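I have spent a good part of this winter steering a simulated arm by remote control, and I have grown rather fond of it. You learn a room that way – where the table stands, how far the wrist will turn before it sulks. Clarner would have us replace all that with 2000 scripted runs, and I can see why the idea tempts people. 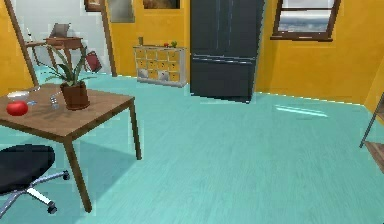
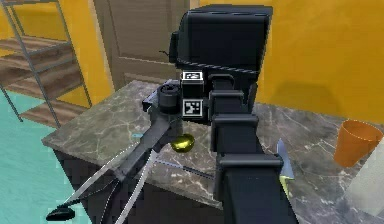 The simulated room, and the arm over the marble tabletop.

Still, I would take 400 runs guided by a patient person. When I hesitate over a cup, the hesitation goes into the recording too, and I think the robot is better for it. Troltura trims those pauses out. I wish they would leave a few in.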